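FSM 22: Death Notices, Obituaries and the Memorial Record
Handout 4. Writing and checking the published notice
Instructor: Merle Partington

Read before Monday's session. Bring a printed copy of the draft notice from Handout 3. Bring the intake sheet with it.

4.1 Terms

A death notice is a paid item. The family or the funeral home writes it, the newspaper or website sets it, and the charge is by line, by word or by block. An obituary in the strict sense is an editorial item written by newsroom staff. Most families use the second word for both. On the phone, use the family's word. On the order form, use the correct one, as the billing department will treat a request for an "obituary" as a story pitch and may sit on it past the deadline.

A service notice gives only the name, the date of death and the arrangements. It is often run early, while the longer text is still being prepared.

A card of thanks appears after the service. It isn't covered in this course.

4.2 Order of elements

The standard order used in this course is:

Full legal name, with former surname and any nickname
Age and town of residence
Date and place of death
Date and place of birth, names of parents
Schooling and military service
Work
Memberships and interests
Survivors
Those who died earlier
Services
Memorial gifts

The cause of death is optional. Do not supply it unless the next of kin has asked for it in writing. Phrases such as "after a long illness" count as a statement of cause for this purpose.

Interests go after work even when the family feels they mattered more. If they want the fishing first, move it, and note the change on the intake sheet so that the proofreader doesn't move it back.

4.3 Survivors

The survivor list produces more corrections than the rest of the notice combined. Work from a written list, never from dictation alone. Ask for each of the following separately: spouse or partner, children and their spouses, grandchildren, siblings, parents if living. Ask about stepchildren by name. Ask whether a former spouse is to be included, and record the answer either way.

Spouses of children are placed in parentheses after the child's first name. The parentheses hold a first name only, unless the surname differs from the one the reader would assume. Example:

She is survived by her sons, Paul (Dana) and Stephen (Ruth Dudard).

Where there are many grandchildren, a total may be given in place of names. The total must come from the family. Don't add it up from the list, which may be incomplete.

Unmarried partners are listed in the same position as a spouse. The word used ("partner," "companion," "fiancé") is chosen by the next of kin. 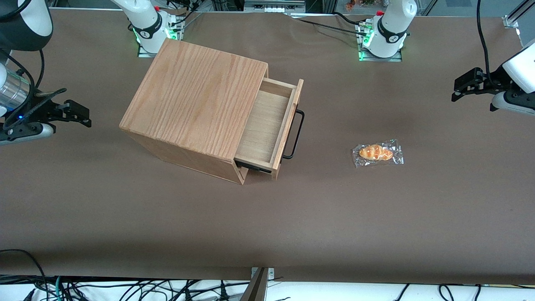
If two branches of a family disagree about the list, the notice follows the person who signed the authorization form. A second notice may be placed by the other branch at its own cost. The funeral home does not write the second notice and does not comment on it.

4.4 Length and cost

The practice rate card for this course is the Vedcombe card. It sets a base charge for the opening block, then a charge for each further line. A photo is billed as a block of lines. Weekend editions carry a separate rate.

The online limit on the Vernura form is 1528 characters, counted with spaces. Text over the limit is cut at the limit without warning. Since services stand near the end of the notice, an overlong draft will lose them first. Check the count before submission and again after any change by the family.

To shorten a draft, cut in this order:

Adjectives attached to the death ("peacefully," "suddenly")
Repeated surnames in the survivor list
Job titles held before the last one
Street addresses of churches that have only one location in town

Do not shorten names. Do not replace a full name with initials to save a line.

4.5 The memorial page

Most funeral homes now keep an online page for each person, with the notice, a photo, a guest book and links for flowers or gifts. The page is separate from the newspaper item. A correction made in one place does not carry to the other.

Guest book entries are held for review before they appear. The reviewer removes advertising, phone numbers and remarks directed at another member of the family. Spelling in an entry is left as written.

If the family has asked for gifts to a charity in place of flowers, the flower link should be switched off at the time the page is set up. Many page templates show it by default.

4.6 Older records

The oldest item in the reading packet is a burial register entry from 1772. It gives a name, a day and the word "widow." Compare it with the Prendergast notice on the facing page, which runs to two columns. For each, list what a family historian could establish from the text alone and what would need a second source. Treat an age at death as a claim and not as proof of a birth year.

4.7 Exercise

Using the Prendergast intake sheet, write a notice that fits the Vernura limit. Attach the character count. Mark any fact you could not confirm with a query in the margin, and name the person you would call to settle it.

Drafts are returned at the following session. Handout 5 covers corrections and reprints.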